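Do Moving Average Crossovers Work on a Small Currency Pair? A Test Using Daily Closes

Student project report, Applied Finance elective
Dratismont College
28 February 2022

1. Why this topic

Most of the free trading pages I read before starting this project say the same thing in slightly different words. When a short moving average crosses above a long one, the trend has turned up and you buy. When it crosses back down, you sell. The charts printed next to this advice always show a crossover that came just before a big move. I have never seen one of those pages print a chart of the crossover that came just before nothing.

So the question for the project was simple. If a person had followed the rule without exception on one currency pair, would they have ended up with more money than a person who did nothing?

I went in doubting it, and the reader should know that. I tried to set the test up so that my doubt could not help itself to the answer, but I picked the pair, the averages and the cost, and each of those choices could have been made another way.

2. Data

The pair is the Canadian dollar against the Norwegian krone. I picked it because both currencies are often described as following the oil price, and I wanted a pair where a strong trend in the oil market would partly cancel out. That makes it a hard case for a trend rule. A supporter of the rule could fairly say I chose a bad pitch to play on.

I used daily closing rates from Bakos, the data service our library pays for, and got 891 usable closes after cleaning. Cleaning meant removing weekend entries, which repeated the Friday value, and one close in December that had plainly been typed with the decimal point in the wrong place. I found that one only after my first results looked wonderful. A single bad price had produced a fake profit bigger than everything else in the test put together. I mention it for anyone tempted to trust a result before plotting the raw series.

3. Method

The short average covers 19 days and the long average covers 159 days. These are not the standard lengths. I had already seen charts using the standard ones and knew roughly how they looked, so I fixed a different pair of lengths before downloading anything and did not change them afterward.

The rule: hold the Canadian dollar when the short average is above the long one, and hold the krone when it is below. The trade is made at the next day's close, never on the same day's, as the signal can't be known until the day is over. Two of the websites I read seem to trade at the same close that creates the signal. That is a quiet way of looking into the future.

For costs, I charged every switch with the spread quoted by Stustia, a retail broker, on the day I checked. Spreads change, and they get wider when markets are nervous, so a single fixed figure is kind to the rule.

All the calculations were done in a spreadsheet, with each average in its own column and a third column for the signal. I checked a random handful of rows by hand against a calculator.

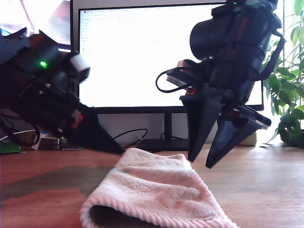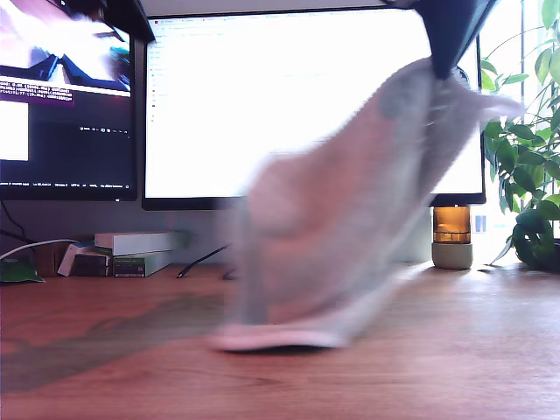

The first 158 rows have no long average at all, because there are not enough closes behind them to fill the window. It took me too long to notice that my spreadsheet was filling those rows with a shorter average and carrying on as if nothing were wrong. Any signal from that stretch is nonsense, and I dropped it. Checking this kind of thing is much easier on a large monitor, like the one behind the towel in the first photo, than on my laptop, where I could not get the signal column and the price column side by side without shrinking the text. The mistake had been sitting just past the edge of my screen. After the fix, I started both the rule and the do-nothing comparison on the same date, so that neither had extra days in the market.

4. Results

Before costs, the rule finished slightly ahead of simply holding the Canadian dollar. After costs, it finished slightly behind. Both gaps were small enough that moving the start date by a couple of weeks in either direction changed which one came out on top.

Most of the gain came from one long rise in the pair, which the rule caught late and left late. It missed the start, as any average must, and gave back a fair part of the profit before it got out. The rest of the test was mostly a slow leak. When the pair moved sideways, the two averages tangled and the rule kept switching, paying the spread each time and usually buying back at a worse price.

That pattern is well known and the trading pages do admit to it, usually in a short line near the bottom about "choppy conditions." What they leave out is how you would know you are in choppy conditions before paying for them. I tried adding a filter that ignored crossovers when the averages were very close together. It improved the result, but I had already seen the result when I designed the filter, so I give it no weight.

5. What this does and doesn't show

It doesn't show that crossovers are useless. One pair, one setting of the averages and a few years of closes is thin evidence, and a single good trend decided the outcome. A classmate with another pair could get the opposite answer by luck, and so could I.

It does show that the rule can look convincing on a chart and still fail to pay for its own trading. On screen, the big crossover is the thing your eye goes to. The small losing ones are hard to see at that scale, even when you know where they are.

I left out interest. Holding one currency instead of another earns or costs money every night, and a proper test would include it. I don't know which way it would push the result.

6. If I did it again

I would split the data in 2, use the first part to try ideas, and keep the second part closed until the end. I would also run the rule on a made-up random series with the same daily swings, to see how often pure chance produces a result as good as the real one. The Grorkirville group in our class did this with stock indexes, and their random series beat the real one more often than they were comfortable with.

The spreadsheet, including the early version with the bad December price left in, is in the course folder.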